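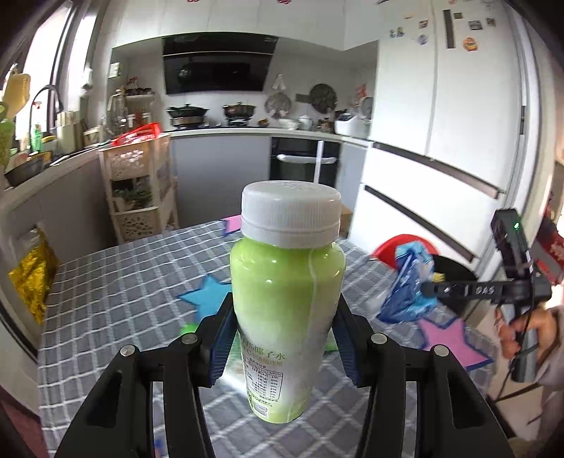

Fig. 4: garra manual fechada na garrafa de água de coco, com as almofadas azuis dos dois lados.

Oficina em casa > Robótica > Guias de montagem

4. Primeiro teste de pega

Pronto, chegou a parte de que eu mais gosto! A Clolel já está montada, então bora ver se ela segura alguma coisa.

1. Confira os quatro parafusos de articulação na base dos dedos. Eu aperto até parar a folga e volto um tiquinho (o Raffaele Testa aperta até o fim, e os dedos dele andam duros).
2. Abra tudo e encoste as almofadas no meio da garrafa, abaixo da tampa.
3. Feche devagar até as nervuras assentarem no plástico.
4. Levante 100 mm acima da mesa e segure firme enquanto conta até dez.
5. Escorregou? Suba o curso para 105 e repita.

Nota: comece com garrafa mesmo. As estrelas de espuma são fininhas e amassam fácil, eu deixo para a seção 5.

Cuidado: mantenha o cabo longe do fogão e não ponha o dedo entre as almofadas com a garra ligada. Já levei um beliscão em julho e doeu bastante!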